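Unit 3: Budgeting for a small handling cell
Handout, revised 5/25/24

Read before the costing exercise. Bring a calculator and the Lanmont price sheet.

The price of the arm is the number everyone asks for first. It is seldom the number that sinks the budget. Fingers, mounts, cabling, a wrist camera, lighting, guarding and training are quoted on separate lines, and some suppliers leave them off the first quote altogether. Ask for every line in writing.

Start with the part. Write down its outline, its weight, where it can be touched and where it can't. A bare circuit board with cut-outs in its edge and tall capacitors on its face leaves the fingers few places to hold. If you buy fingers before you have done this, plan on buying them twice. 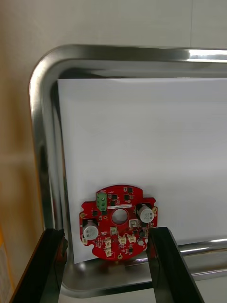
Lizelle Molefe wrote back on the draft of this handout that the finger line was still too low. Her view was that a cell handling bare boards should carry 2 full sets of fingers from the first day, plus one spare pair of pads for each set, and that the spares belong in the capital request. Once the cell is running, she said, they come out of the maintenance budget and get put off.

I have changed the worksheet to match. Finger sets are now line 4 and spare pads line 5.

Trays and fixtures are cheap and still need a line. A shiny metal tray throws reflections at a wrist camera, so allow for a plain backing or a matte tray and test both before ordering in quantity.

For the exercise, use these figures:
Finger set, Plelora: $339
Integration labour: 40 hours at your own shop rate
Operator training: 3 people, half a day each

Leave freight and tax as separate lines. If you lease the arm, show the lease in the operating budget and keep the tooling in capital.

Worksheets are due the first week of July. Hand them to Jouko Hakala, with your supplier quotes stapled to the back.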